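Covering the table, and a tray

6 December 2020

I put new paper on the work table this morning. It is the third time since March, so I have a routine now and I am writing it down, mostly for myself. Bronwyn Lowther also asked me how I do it, and I gave her a bad answer over the phone.

The table is a plain light wood top. I bought it secondhand from a man in Rirnordale who was closing a print shop, and it has a hole near the far edge that I suppose was for cables. It was 37 dollars, and I paid more than that to get it home. The top is soft. If you drag anything metal across it you get a line, and if you set down anything with glue on it you get a ring. The first month I had it I used an old bedsheet, which slid all over the place. Then I used a vinyl tablecloth, which looked bad and held its fold marks for weeks.

Paper is better. I buy it on a roll from Plirmont, the plain white, heavier weight. They sell a brown one too and it is cheaper, but small parts disappear on brown. On white I can find a dropped screw right away. A roll lasts me most of a year. Gaetano Rinaldi uses newsprint end rolls that he gets for nothing, and they tear if you lean on them. He doesn't mind that.

How I do it:

Clear everything off the table, including the stuff you think you can work around. I used to leave the lamp and lift it when I got there. Don't.

Wipe the top with a barely damp cloth and wait. If the wood is damp the paper buckles, and it does not go flat again.

Roll the paper out with the curl facing down. Cut it a bit long. I leave a strip of bare wood at the far end, where I can put a cup or a pencil and they don't end up in the middle of the work.

Tape underneath, on the underside of the table, with masking tape. Tape on top catches your sleeve and collects lint. I put one piece at each corner and one in the middle of each long side, pulling the paper snug as I go.

Leave it overnight if you can. I usually can't.

The other change is the tray. For years I kept the work in whatever was around, shoebox lids or a baking sheet with a warped corner. In the fall I finally ordered a stainless steel tray with rounded corners and a rim. It came from Gollik and took 12 days. I had been looking at a bigger one from Aliyu, but it would have covered most of the paper and then there is no point in having the paper.

The rim is the part I care about. Things that roll stay in. The corners are easy to wipe out with a finger in a cloth, where the old baking sheet had a seam that held on to everything. It does show fingerprints. It also throws the light back at you, and in the evening I have to move it a few inches one way or the other until the glare is out of my eyes. Recep Işık told me to rub it down with a gray scouring pad to dull the finish. I may do that. I would like to try it on something else first.

I keep the tray left of center. I had it dead center for a while and kept reaching over it for everything else. With it to the left I have a clear patch of paper on the right for whatever I am about to need.
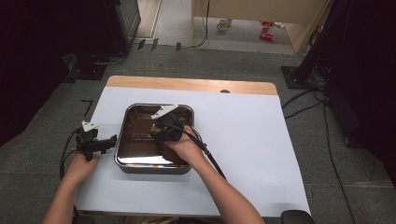 The tray on the white paper, with the bare strip of table at the far end.

The floor in that room is gray carpet, and I would not have chosen it. Anything that goes off the table is gone until I get down there with a flashlight. I have thought about a hard mat under the table, but the ones I looked at were either too small or had a lip that would trip me. Iida Lahtinen has cork tiles in her room and says they are fine, though hers are loose at one wall and she has been meaning to fix them since she moved in.

A few smaller notes so I have them in one place.

The masking tape should come off within a few months. I left one set on from March until the fall and it took a thin layer of finish with it. You can't see it unless you crawl under.

Old sheets of paper are worth keeping if they are only dirty on one side. I fold them and use them for painting, or for wrapping things that go in the closet.

Don't write on the sheet with a felt pen. It goes through. Pencil is fine, and I do end up with a lot of pencil on there by the end, measurements mostly, some phone numbers. Before I threw out the last one I copied off what I wanted to keep, which was one measurement and the number for Crisóforo Cisneros, who sharpens scissors and does a good job of it.

Next I want to sort out the shelf. It has three kinds of jars on it and the lids don't swap.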